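The first thing you notice about a robot making a sandwich is how long it spends thinking about the tomato. Bread is easy. Bread has a shape and keeps it. A slice of tomato slides, sags and sticks to whatever touched it last, and a slice of deli meat is worse, because the one underneath tends to come along for the ride.

Liam Mac Carthaigh has been chasing that problem for most of his time at Catlow, and he talks about it the way other people talk about fishing. His project, Hellgate, teaches an arm to stack food by pressing and feeling its way down, with no fixed height written into the program. The arm lowers a slice until the push coming back changes, and only then decides what to do with its fingers. 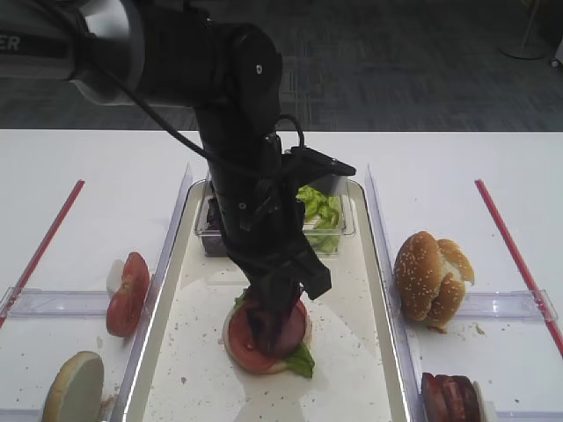

The gripper presses a slice of meat onto the stack, with tomato and lettuce underneath.

What I love about the method is how little it asks for. Older systems wanted a careful measurement of every ingredient before anything moved. Hellgate starts with 46 demonstrations, each one a person guiding the arm through a full build, and learns from those what a good landing feels like (a bit of give, then a bit more, then stop!). Mac Carthaigh calls this "reading the squish," and the name has made it into the team's slides.

The best result came when they swapped ingredients. With only 10 new demonstrations the arm could cope with a softer bun it had never handled, and it kept its touch with everything else. An earlier version, trained on camera views alone, kept letting go too high or pushing too hard, and the lettuce paid for it.

There are still bad days. Two slices stuck together can fool the arm completely, and the team is now borrowing an idea from Ďurica, a sister project on folding cloth, where a small sideways rub tells the arm how many layers it has hold of. Early tries look good. Mac Carthaigh wants it running by January, and after that he would like to try pickles, which he describes as "tomatoes with a grudge."

Contact the magazine | Copyright Fokach Media, all rights reserved | Back to top
We use cookies to remember your reading preferences. Accept / Manage settings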